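Chapter 4
Setting and Clearing the Table

Every household believes it knows how to clear a table. The belief rarely survives dessert. In this chapter you will learn to handle cloths, runners and trays in an order that leaves most of them where you meant them to be.

The cloth goes on first and comes off last. A runner goes down the middle, pattern side up, a rule that Dilani Seneviratne repeated through 20 years of teaching at Mellor and still had to write on the board each June.
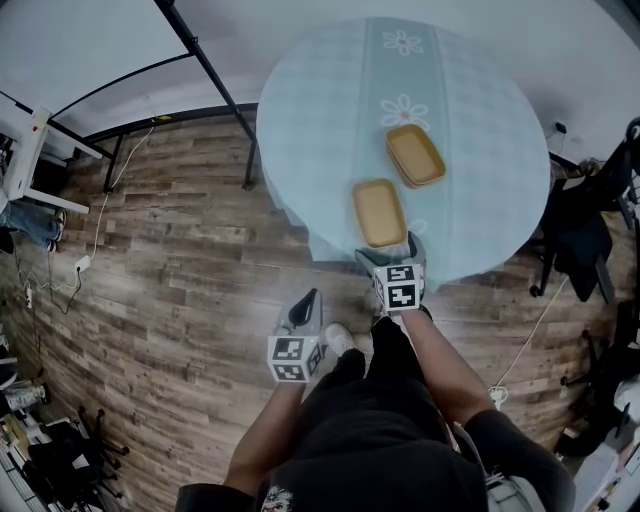 4.1 Trays Before Cloth

A tray is a small table with ambitions. Lift it with both hands, level, and only then think about where it is going. Trays of one size may be nested, provided they are empty. Students at Drivham have tested the other method, and the carpet there is now a darker color.

Small things travel separately. A firm hold is enough; squeezing has never improved an object.

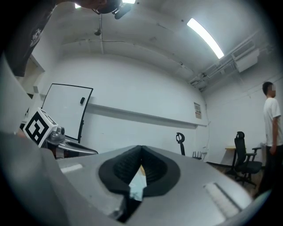 Once the trays are gone, fold the runner toward its center, then gather the cloth by its corners and carry it outside to shake. Check the wind first. Crumbs have no loyalty.

Chairs can wait against a wall until the floor has been swept.
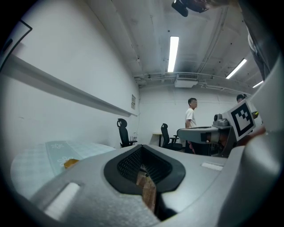
Should the runner be washed with the cloth?
Wash them apart the first time, in cool water, in case one of them gives up its dye.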